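4 Leveling and finishing a round wooden table

4.1 Before you start

Work on a hard floor. Carpet compresses under load and gives false readings. Remove everything from the tabletop and keep the room above 60 °F while finish is being applied.

You will need:
Drekura adjustable feet, one set
Vudetska hardwax oil, 500 ml can
Spirit level, 246 mm or longer
Abrasive pads, fine grade
Lint-free cloths

Caution: Cloths soaked in oil can catch fire without a flame. Lay them flat outdoors to dry, or store them under water in a closed metal can.

4.2 Fitting the feet

1. Turn the table upside down on a blanket.
2. Pull out the old glides with pliers. Fill any split holes and let the filler harden.
3. Screw in each foot until the collar meets the wood. Do not use a power driver.
4. Turn the table upright with a second person. Do not drag it.
5. Place the level across the center, then turn it 90 degrees. Adjust one foot at a time until both readings agree.

Note: Feet supplied before March have a left-hand locking nut. Check the stamp on the collar.

4.3 Applying the oil

1. Sand with the grain and remove all dust.
2. Stir the can. Do not shake it.
3. Apply a thin coat with a cloth and wipe off the excess within 2 minutes.
4. Leave for the full drying time printed on the can, then repeat once.

4.4 Return to use

Light items such as cups may go back on the top after the second coat has dried. Keep hot pans off the surface until the oil has fully cured – a trivet does not give enough protection during this period. 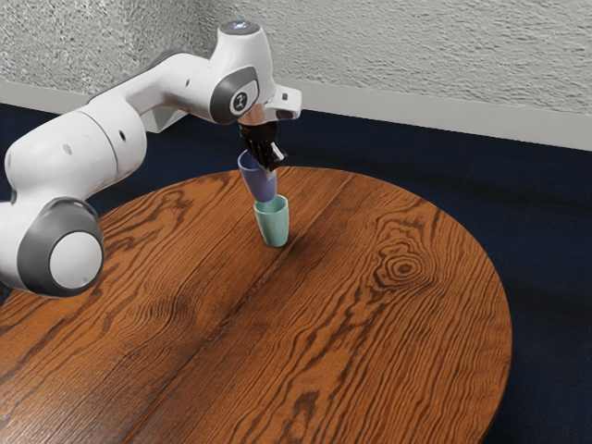 4.5 Care

Wipe with a damp cloth and dry at once. Do not use ammonia or scouring powder. For ring marks, rub with a fine pad and a little oil, working past the edge of the mark. Check the level again whenever the table is moved.

Replacement feet are listed under part number 155.

Revised 23rd February by Armelle Pruvost. Checked by Léonie Brunet.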